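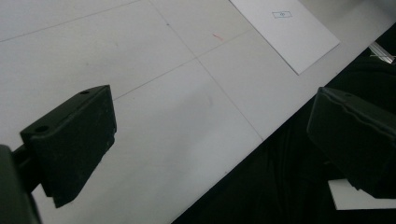 Ce site utilise des cookies pour mesurer la fréquentation. En poursuivant votre navigation, vous acceptez leur utilisation. Accepter | En savoir plus

Liste chats-entraide : archives

Imprimer ce message | Envoyer par e-mail

De : Selina Zaugg
À : liste chats-entraide
Date : 6 mars 2023
Objet : Re: Garde de deux chats pendant une absence, dont un sous traitement

Bonjour Liya, bonjour à tous,

Liya Mamo a écrit :

> Je pars 30 jours en avril et je cherche une solution pour mes deux chats.
> Undiris a onze ans et prend un comprimé matin et soir pour la thyroïde.
> Gromico est jeune et en bonne santé, mais il se cache dès que quelqu'un
> entre. Ma voisine peut passer une fois par jour, pas plus. Est-ce que je
> dois les mettre en pension ? Et si je les laisse à la maison, comment
> faire pour le comprimé du soir ?
>
> Liya

J'ai gardé les chats d'Engelbert Nägeli tout le mois de février, et l'un des deux avait le même traitement que la tienne. Je te donne ce qui a marché chez nous.

Pour une absence aussi longue, un passage par jour ne suffit pas avec un comprimé matin et soir. Il te faut deux personnes, ou une seule qui habite vraiment tout près. Chez Engelbert, je venais le matin avant le travail et Lorenz Riedl prenait le soir. On avait un cahier sur le frigo avec l'heure, le comprimé donné ou non, et ce qui restait dans la gamelle. On l'a oublié deux ou trois fois au début, et il a fallu s'appeler pour savoir qui avait fait quoi. Prévois le cahier dès le premier jour.

Demande aussi à ton vétérinaire si le médicament existe sous une autre forme, liquide ou à mettre dans l'oreille. Ne change rien toi-même à la dose ni au rythme, et ne le fais pas non plus juste avant de partir. Si un changement est possible, il vaut mieux le tester pendant que tu es là.

Le comprimé dans la pâtée, cela dépend du chat. Hubmann, celui d'Engelbert, mangeait tout autour et laissait le comprimé au fond. J'ai fini par le mettre dans une petite boulette de fromage frais, donnée à la main avant le repas. Fais venir ta voisine au moins deux fois avant le départ pour qu'elle le donne devant toi.

Pour Gromico, je ne le chercherais pas. Tant que la gamelle se vide et que la litière est utilisée, il va bien. Il faut quand même l'apercevoir de temps en temps. Je m'asseyais par terre dans le couloir avec un livre, et le plus craintif sortait au bout d'un moment.

La pension, je ne la prendrais que si tu ne trouves personne pour le soir. Balthasar Leitner y avait laissé le sien l'an dernier et en était content, mais il fallait le carnet de vaccination à jour et réserver longtemps à l'avance. Pour avril, appelle cette semaine.

Dernière chose, laisse un papier signé chez le vétérinaire avec le nom des personnes autorisées à amener les chats et le montant que tu acceptes sans être jointe. Laisse aussi la caisse de transport sortie et ouverte dans une pièce.

Si tu habites toujours du côté de la gare, je peux prendre quelques soirs, sauf le week-end.

Selina

Contact | © Liste chats-entraide | Haut de page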